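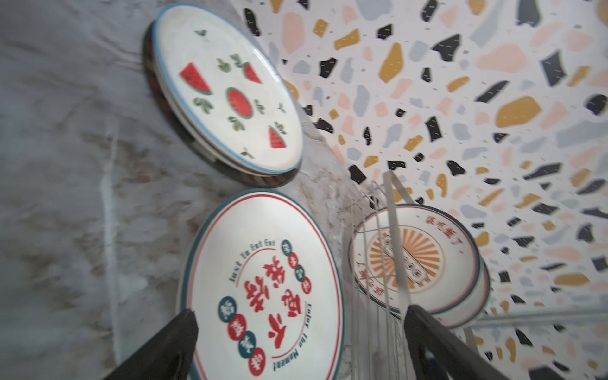
Crime drama Gondal will return in November

20 August 2026

The crime series Gondal will come back for its third season in November, the producers at Bonura have confirmed. Ekua Kyei again plays Inspector Zodico, who was last seen leaving the harbour police after the death of her partner.

The new season has 20 episodes, and the first two will be shown on the same evening. Filming took 83 days, mostly in the old port quarter.

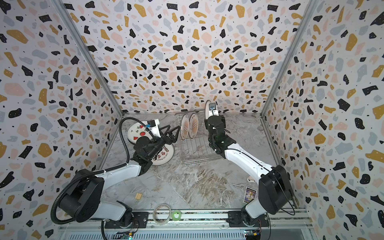
Fuseini Asamoah joins the cast as a customs officer with a false name. Kobina Ackah, who played the partner, will also appear - but only in scenes from the past, according to the writer Dede Quartey. She said that the question of who gave the order in the warehouse will be answered before the middle of the season.

The last episode of season two ran for 68 minutes and left this question open, and many viewers complained about it.
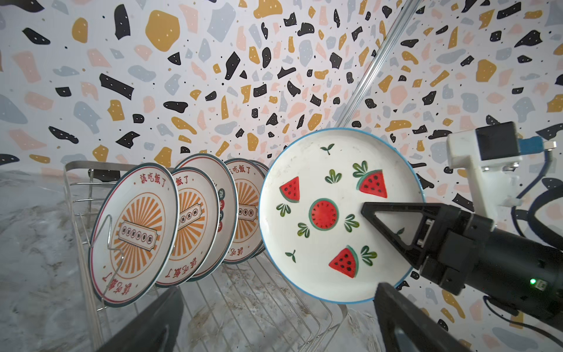
Plates in a dish rack.

Selorm Wumbei directs the opening episodes. The first two seasons can still be watched on Pitent.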